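Questions we are often asked about staying at Haus Sinau

We've gathered up the things guests write to us about most often, and tried to answer them the way we would if you rang. If yours isn't among them, do please ring anyway – one of us is nearly always in the kitchen, and the telephone is in the kitchen too.

How do we get up to you from the valley?

Most people take the train as far as Dreler and then the Flitero bus, which leaves from the stop across the road from the station and not from the station forecourt itself (this catches out somebody every single week, bless them). Ask the driver for Sinau church. From there it's 14 minutes on foot up the lane, a little longer with a heavy case, and if you let us know your bus we'll gladly come down and fetch the luggage while you stroll up behind it.

If you're driving, follow the signs for the church and carry on past it. Your satnav may want you to turn left at the sawmill. Please don't, it's a forestry track and there is nowhere to turn round until the very top.

Do we need snow chains?

Between December and the end of March, yes, please have them in the boot. The house stands at 1194 metres and the last bend is in shade all day. You may well never need them, but it's a miserable place to find out that you do.

What time can we arrive?

Rooms are ready from three in the afternoon. You're very welcome sooner, and plenty of people leave their bags in the hall and go off for a walk, or just sit down with a coffee and do nothing whatever, a fine way to begin a holiday in our opinion. If you'll be later than nine in the evening, send us a message and we'll leave the side door open and something cold to eat under a plate.

What are the apartments like?

There are two of them, both on the garden side, and each sleeps four with a proper bedroom and a sofa bed. You'll find bed linen, towels and tea towels there when you come, along with salt, oil, coffee and enough washing-up liquid for the week.
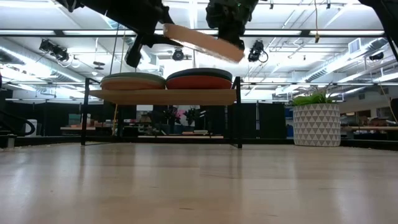
The sofa beds are perfectly comfortable for children and for grown-ups who aren't too tall. If you're over six foot, say so when you book and we'll put you in the bigger apartment, where the bed has no footboard. Extra blankets are kept in the chest on the landing, and you needn't ask before taking one.

Is breakfast included?

It is for the rooms, and it's served from half past seven until ten. Apartment guests can join in for a small charge, just tell us the evening before so that there's enough bread. The bread comes up from the village each morning apart from Wednesday, when the baker rests and we bake our own. It's a bit denser than his, but it toasts beautifully, and some of our regulars have been kind enough to say they prefer it!

Can you manage special diets?

Vegetarian is no trouble at all, and we can do vegan and gluten-free happily with a couple of days' warning, as the nearest shop with much choice is down in Dreler. We do have flour about in the kitchen, so if you have coeliac disease please have a chat with us first and we'll tell you frankly what we can and can't promise.

Do you serve an evening meal?

On four nights a week in season, at seven o'clock, everyone at the long table. Usually there's soup, then one main dish, then whatever fruit is about, stewed or baked. 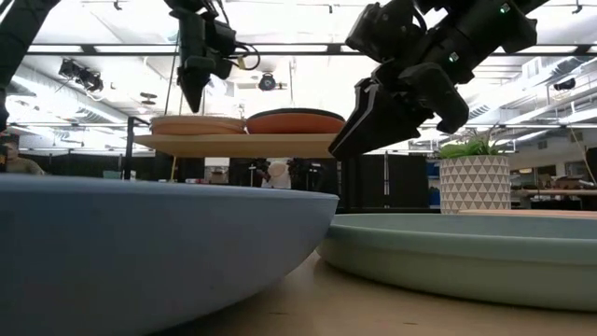
Let us know by noon if you'd like to eat with us. On the other evenings we send people to the Stöckli, a short walk down the lane, where the dumplings are very good and the portions are larger than you expect. Do take a torch for the way back.

May we bring the dog?

Yes, in the apartments, and we charge 60 francs a stay towards the extra cleaning. We only ask that dogs stay off the beds and on a lead past the neighbour's sheep.

Is there internet?

There is, and it's quick enough for e-mail and a film in the evening. In a storm it sometimes drops out for an hour or so – there's a shelf of novels and jigsaws on the landing to tide you over.

Who should we talk to about booking?

Damian Hollenstein looks after the rooms and apartments, and Engelbert Aigner takes the guided walks and knows which paths are open. Either of them will pass a message to the other.

What if we have to cancel?

Up to 14 days before you're due, we return the whole deposit. After that we keep it unless we can let the room again, and we do try. If something sad or serious has happened, just tell us and we'll find a new date together.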